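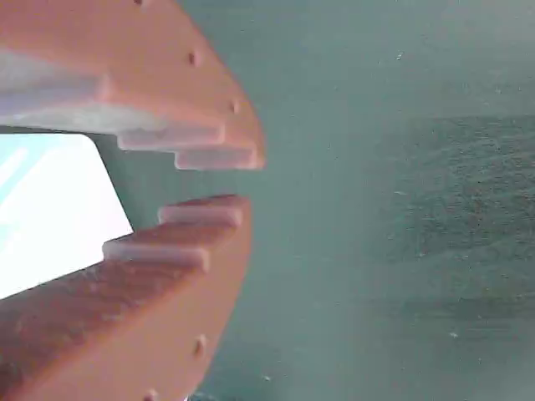 Gendach ist eine quelloffene Steuerungssoftware für Parallelgreifer mit elastischen Fingern. Sie übernimmt die Aufgabe, zwischen dem Befehl »zugreifen« und dem tatsächlichen Schließen der Finger so lange nachzudenken, bis der Befehl verantwortet werden kann. Gepflegt wird das Paket von einer kleinen Gruppe um Sigrún Lund und Oddur Damgaard, deren Meinungsverschiedenheiten einen beträchtlichen Teil der Änderungshistorie ausmachen. Gendach arbeitet mit einem Fingermodell, das die Innenseite nicht als ebene Fläche behandelt. Bei orangefarbenen Fingern mit hellen, treppenartig abgesetzten Rippen, zwischen denen ein weißer Gegenstand mit gerader Kante liegt, ist das keine akademische Frage: Ein Planer, der zwei glatte Platten annimmt, sucht den Kontakt an Stellen, an denen gar keine Stufe ist. Die Lücke zwischen den Fingerspitzen wird gesondert geführt und heißt im Quelltext seit der ersten Fassung »maul«, wogegen mehrere Umbenennungsanträge erfolglos geblieben sind.

Name

Die Herkunft des Namens ist ungeklärt. Lund gab in der Projektdokumentation an, es handle sich um ein Kunstwort; Damgaard vermerkte direkt darunter, es handle sich um einen Tippfehler. Beide Angaben stehen bis heute untereinander und schließen sich nicht aus.

Geschichte

Gendach ging aus Ukero hervor, einem Skript, das Greifpunkte aus Kamerabildern schätzte und anschließend mit gleichbleibender Kraft zudrückte. Für Schaumstoffwürfel war das Verfahren geeignet. Lund begann die Neufassung, nachdem Ukero auf Joghurtbecher angewandt worden war. Die erste öffentliche Version erschien am 11. Februar 2020 und unterstützte einen einzigen Fingertyp, den die Dokumentation als »den üblichen« bezeichnete, ohne ihn näher zu benennen.

Im Oktober desselben Jahres kam die Planungsschicht Vídalín hinzu. Der Akzent im Namen legte auf älteren Systemen den Installationsvorgang lahm, weshalb das Verzeichnis »vidalin« heißt, die Konfigurationsdatei jedoch nicht.

Aufbau

Die Software besteht aus drei Schichten, von denen zwei miteinander sprechen und die dritte mitliest.

Wahrnehmung: Aus dem Bild einer handgelenksnahen Kamera werden Fingerkonturen und Objektkante getrennt. Als Ausgangspunkt dient eine Farbmaske der Finger, da deren Farbton bekannt ist und der des Objekts in der Regel nicht. Stark beleuchtete weiße Flächen gelten als schwieriger Fall. Der Kantenfinder verliert dort die Oberflächenstruktur und stützt sich allein auf den Umriss, was bei geraden Kanten gut gelingt und bei Knoblauch weniger.

Planung: Vídalín weist jeder Stufe des Fingerprofils einen eigenen Kontaktkandidaten zu und bewertet die Paarungen von oberem und unterem Finger. Höchstens 80 Paarungen werden je Zyklus geprüft. Findet sich keine zulässige, meldet die Schicht »kein Griff« und wartet. Frühere Fassungen wählten in diesem Fall die am wenigsten schlechte Paarung, was Damgaard in einem Kommentar im Quelltext als »Optimismus« bezeichnete.

Regelung: Der Schließvorgang wird über Position und Motorstrom geführt. Der Regler läuft mit 1.000 Hertz, sofern auf demselben Rechner kein Browser geöffnet ist.

Kalibrierung

Vor dem Betrieb muss das Fingerprofil eingemessen werden. Der Assistent führt durch 19 Schritte. Schritt 7 verlangt, die Finger vollständig zu schließen, Schritt 8 fragt, ob sie geschlossen sind. Wer hier mit »nein« antwortet, gelangt zurück zu Schritt 1. Die Befestigungslöcher an der Fingerseite lassen sich als Passmarken verwenden, wenn die Option »loecher_beachten« gesetzt ist. Sie ist standardmäßig abgeschaltet, weil der Detektor auch Hemdknöpfe akzeptiert.

Fleltdale-Datensatz

Zum Vergleich verschiedener Versionen dient der Datensatz Fleltdale, der aus Greifaufnahmen mit zugehörigen Kontaktannotationen besteht. Die Annotationen wurden von zwei Personen unabhängig voneinander erstellt. Wo sie voneinander abweichen, enthält der Datensatz beide Fassungen sowie ein Feld »streit«, das den Wert »ja« annehmen kann.

Kritik

Bemängelt wird vor allem die Geschwindigkeit. Gendach greift vorsichtig und nach Ansicht mancher Anwender so vorsichtig, dass der Gegenstand in der Zwischenzeit von Hand hätte weggeräumt werden können. Lund hält dem entgegen, dass die Wartezeit konfigurierbar sei. Der zugehörige Parameter heißt »geduld« und nimmt keine Werte unter 2 an.

Siehe auch

Greifplanung
Kraftregelung
Ukero (eingestellt)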